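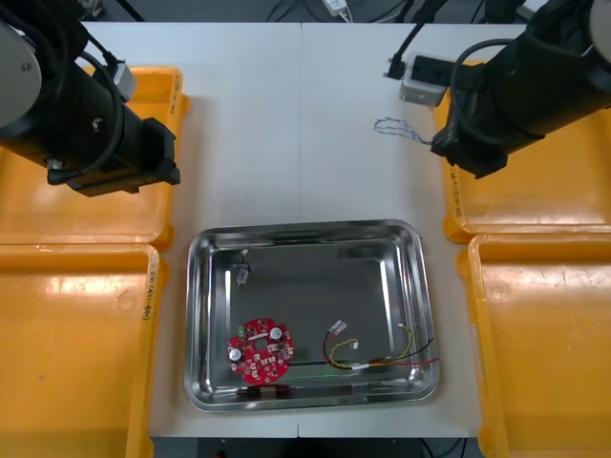 Ticket 422: Gileck case feed, county totals do not match
Opened 11 May 2026
Status: waiting on vendor
Assigned: Omprakash Rajput

Reported problem
The respiratory illness dashboard shows 341 new cases for Nishad county. The lab file we loaded this morning has 285. Clinic staff noticed before we did.

09:10 Vendor says "normal reporting delay." I doubt it. A delay would leave us short, and we're over.

09:45 Pulled the raw file again. Still 285 rows, no blanks in the county field. Cleared the dashboard cache as the vendor asked. No change, as expected.

10:30 Vendor now suggests people tested twice. Ran the patient ID check on our side and got no repeats. Asked what their own check looks at. No answer yet.

11:20 Compared by zip code. One zip that belongs to Davell is being counted under Nishad. That covers 33 of the extra cases. The other 23 are still unexplained, so please don't close this as a zip code problem.

13:05 Vendor closed the ticket as a zip code problem. Reopened.

14:15 Zondeck import log shows a second, smaller file picked up overnight from the old hospital folder. That folder was supposed to be shut off in September. Could be our 23, could be chance. I want row-level proof first.

15:40 Vendor promises a patch "shortly." Asked for a date and a test copy.

Workaround: use the lab file for the daily bulletin. Do not quote the dashboard number to the press office.

Next: row list from vendor, then rerun both counties.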